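Notes de cours, séance du 14/5/26
**Lire une fiche produit : accessoires, montres, petits objets de mode**

À relire avant le TD. Les passages en italique sont les consignes.

## 1. De quoi on parle

Une fiche produit de montre tient en général en une photo retouchée, un titre trop long et une liste d'arguments. Le titre sert au moteur de recherche, la liste sert à rassurer. L'information, quand il y en a, se trouve dans le tableau de caractéristiques que presque personne ne déplie.

Nous travaillerons sur la fiche d'une montre à quartz de la marque Nastow, vendue sur la place de marché Mallside. Le texte annonce un « acier de qualité chirurgicale », un « verre inrayable » et une « étanchéité totale ». Je propose de ne rien croire et de vérifier chaque terme.

## 2. Le vocabulaire qui ne dit rien

**« Acier chirurgical ».** L'expression ne désigne pas une nuance précise. On attend 316L, ou au minimum une désignation normalisée. Si la fiche ne la donne pas, le boîtier peut être en alliage de zinc plaqué, et on ne le saura qu'à l'usure des cornes.

**« Verre inrayable ».** Trois matériaux se partagent le marché : l'acrylique, le verre minéral et le saphir synthétique. L'acrylique se raye facilement mais se polit. Le minéral résiste mieux et ne se polit guère. Le saphir est très dur, ce qui ne l'empêche pas de s'ébrécher sur un choc. Un vendeur qui utilise du saphir l'écrit, en gros, dans le titre. Son silence est donc assez parlant.

**« Cuir véritable ».** La mention couvre tout, de la pleine fleur à la croûte enduite. Demander le type de cuir et la nature de la doublure. Une doublure synthétique sous un dessus en cuir, c'est fréquent, et rarement annoncé.

**« Hypoallergénique ».** À traiter comme un mot publicitaire tant que la libération de nickel n'est pas documentée. La réglementation européenne encadre ce point pour les objets en contact prolongé avec la peau ; un vendeur sérieux devrait pouvoir fournir un rapport.

## 3. L'étanchéité, ou l'art de mal lire un chiffre

Les mentions 3 ATM et 5 ATM sont celles qui trompent le plus d'acheteurs. Elles renvoient à une pression d'essai statique, sur une montre neuve. Une montre 3 ATM supporte les éclaboussures. On ne nage pas avec, même si la fiche traduit obligeamment par « 30 mètres ». À 5 ATM, la baignade calme est en principe tolérée ; je ne la conseillerais pas sur un modèle dont le joint a vieilli.

Quant à l'« étanchéité totale » de notre fiche, elle n'est accompagnée d'aucune valeur. On la lira comme une absence d'engagement.
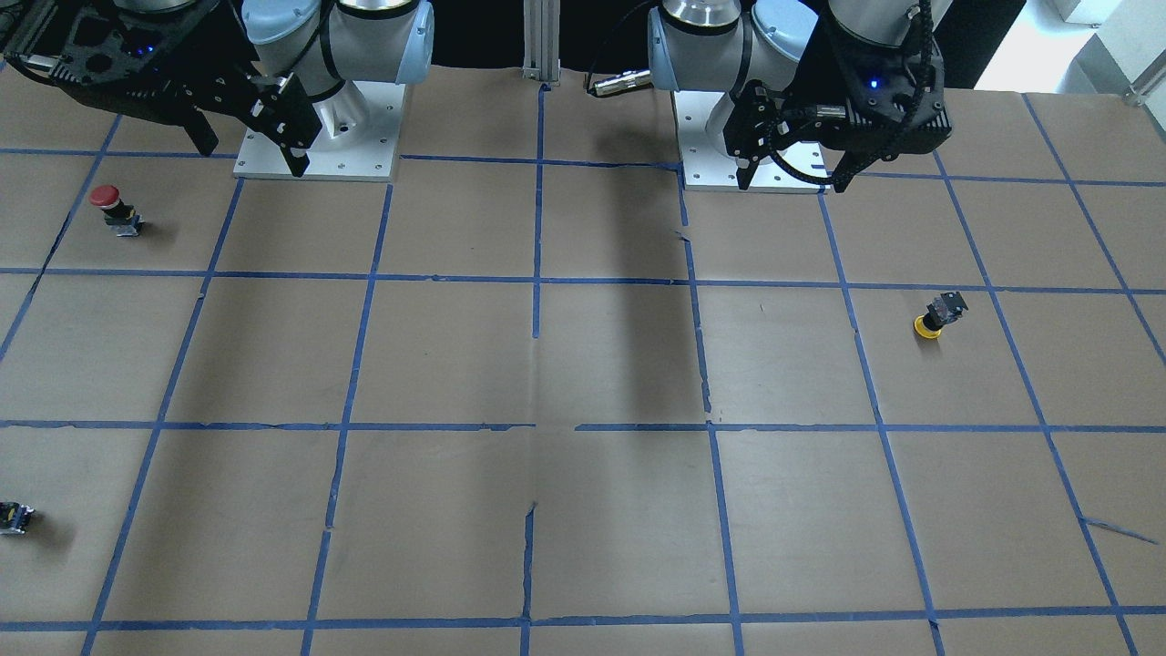 *Fig. 1. Plan de travail couvert de papier kraft, quadrillé au ruban de masquage bleu.*

Reste la question du mouvement. « Mouvement japonais » peut vouloir dire fabriqué au Japon, assemblé ailleurs sous licence, ou simplement de conception japonaise. Il faut un calibre, avec sa référence. La précision d'un quartz ordinaire est de toute façon très correcte, et l'origine du mouvement pèse moins sur le résultat que l'état de la pile et la qualité de l'assemblage. L'argument est surtout décoratif.

## 4. Les avis clients

La fiche affiche 723 avis et une moyenne flatteuse. Zohreh Mohammadi, qui a dépouillé la page pour le TD précédent, a relevé que beaucoup parlaient de la livraison ou de l'emballage. Cela renseigne sur le transporteur. D'autres commentaires mentionnent un chargeur de téléphone : la page a sans doute servi à un autre article avant d'être recyclée, pratique courante et difficile à prouver de l'extérieur.

Je retiens surtout les avis déposés après plusieurs mois. Ils sont rares. Un avis écrit le jour de la réception ne dit rien du bracelet, du placage ni de la couronne.

Dennis Ashworth m'a objecté que les avis négatifs ne valent pas mieux. Il a raison en partie : on y trouve des erreurs de réglage prises pour des pannes. Mais trois personnes qui décrivent la même boucle cassée au même endroit, cela mérite qu'on s'y arrête.

## 5. Comparer deux fiches

| Point | Nastow | Georgiou |
|---|---|---|
| Boîtier | « acier chirurgical » | 316L |
| Verre | « inrayable » | minéral |
| Étanchéité | « totale » | 5 ATM |
| Bracelet | « cuir véritable » | cuir de veau, doublure non précisée |
| Garantie | « satisfait ou remboursé » | 2 ans |

La seconde fiche est moins séduisante. Elle est aussi la seule des deux que l'on pourrait opposer au vendeur. Attention toutefois à la garantie de 2 ans : c'est la durée légale de conformité pour un bien neuf, présentée comme une faveur.

## 6. Pour le TD

*Prendre la fiche du bracelet Skirnemura distribuée en cours.*

- Surligner les termes vérifiables, et ceux-là seulement.
- Rédiger au vendeur un message de cinq lignes au plus, sans formule agressive, demandant les données manquantes.
- Réécrire la fiche en supprimant tout adjectif que vous ne pouvez pas justifier.

Les copies qui remplacent « élégant » par « raffiné » seront rendues sans note. Apporter aussi une fiche trouvée par vous-même, imprimée avec son tableau de caractéristiques déplié.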